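钥匙、锁、门口那点事 随手记

攒了好久的小窍门,趁锅里炖着汤赶紧打出来。想到哪写到哪,顺序乱,凑合看。

锁芯发涩
别喷食用油!!别喷缝纫机油!!油粘灰,过俩月更涩,最后整个糊住。用石墨粉,实在没有就拿铅笔,2B以上的,削下来的铅末抹在钥匙齿上,插进去转几下,拔出来擦掉黑的,再来一遍。我家楼下那把老挂锁就这么救回来的。
石墨粉我买的Bostov的小瓶,尖嘴那种,挤一下就够。挤多了会掉在地垫上,一踩一串黑脚印,别问。
冬天锁冻住,钥匙用打火机稍微烤一下再插。带芯片的车钥匙不行,塑料头会化,芯片也完了。

钥匙断在锁里
先别捅。越捅越深。
锁芯先转回平时能拔钥匙的那个角度,不在那个角度神仙也拔不出来。然后用线锯条,细的,折一小段,齿朝外,贴着断钥匙的边伸进去,轻轻一勾一带。露头了换尖嘴钳。
502胶水那招网上很多人说,我试过一回,整个锁芯报废,换锁花了240。加上师傅上门费,肉疼。

新配的钥匙不好使
多半是毛刺。用指甲沿齿边刮一下,喇手就是了。旧牙刷蘸点牙膏刷一遍,还不行上800目的砂纸,轻轻带两下,只磨毛边,别磨齿尖,磨低了就真开不了了。
还有,配钥匙一定拿原配那把去配。拿配的再去配,误差一层层叠上去,第三代基本就是废铁。
配好当场拿着别走远,回家试了不行马上回去,Casgate市场里头那家可以免费修一次,小票留着。

钥匙生锈
白醋泡,铁的半小时就拿出来,泡久了表面发乌。铜的加一小撮盐。泡完清水冲,用吹风机吹干,这步千万别省,不干透第二天又是一层黄。
塑料头的别整个丢进去,齿那头朝下,立在小杯子里泡。
泡过的醋倒马桶,别倒回瓶子(家里真有人干过)

钥匙上做记号
好几把长得一样,天黑摸半天。办法:
指甲油,每把一个颜色,涂两层,干了再涂一层透明的。用半年多会掉,补就是。
热缩管,套在头上用吹风机热风吹紧,手感不一样,不看也能摸出来。颜色多买几种。
大门那把我在头上锉了个小缺口,拇指一摸就知到。
地址千万别写在钥匙牌上。门牌号也别写。丢了等于请人上门。

钥匙环太紧
指甲掰劈过的举手。用起钉器!订书机起钉的那个,尖嘴往环缝里一夹,缝就开了,钥匙顺着推进去。没有起钉器就塞个硬币边进去撑着。
环撑松了合不拢就换,别将就,钥匙就是这么丢的。

挂绳和布带
布带脏了拆下来单洗,别连着钥匙丢洗衣机,滚筒会磕出坑。温水加洗衣液泡二十分钟,牙刷刷缝线那块,最脏就是那。平铺阴干。
剪断的尼龙带头会散,打火机燎一下边,趁软用勺子背压平。别用手压。
颜色挑灰的深的,白的一礼拜就没法看。长度一拃左右够了,太长会卡在门缝里,太短又不好掏。

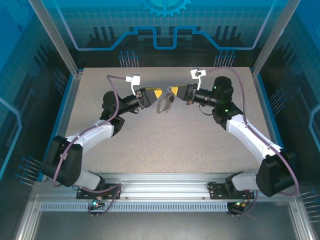

带灰色带子的一小串钥匙
带子和环连接的地方隔阵子看一眼,起毛了就缝几针,用牛仔裤那种粗线。我用的是Asier家的蜡线541号色,深灰,跟带子差不多看不出来,剩下半卷拿来缝书包带也行。

门口收纳
进门伸手能够到的地方钉个挂钩就行,高度到肩膀,低了小孩会拿去玩。租房不能打孔的用无痕钩,墙面先用酒精擦,贴上按住一分钟,过一晚上再挂东西。急着挂必掉。
Goel那种磁吸条也试过,铁环吸得住,铜钥匙自己吸不住,得靠环。门禁卡别往磁条上凑,里头要是磁条卡会消磁。
浅碟子也行,底下垫块毛毡,不然每天回家哐当一声。

备用钥匙
别放地垫下,别放花盆底,别放电表箱,是个人都会先翻这三个地方。放亲戚家或者信得过的邻居那,装信封封口,信封上别写字。
一年拿出来试一次,锁换过以后备用的也要跟着换!!这个我忘过,大半夜十一点在楼道里站着,手里一把旧钥匙。

先到这,汤要扑了。合页吱吱响怎么弄下回再补,评论里有问门吸的我也看见了,一起写。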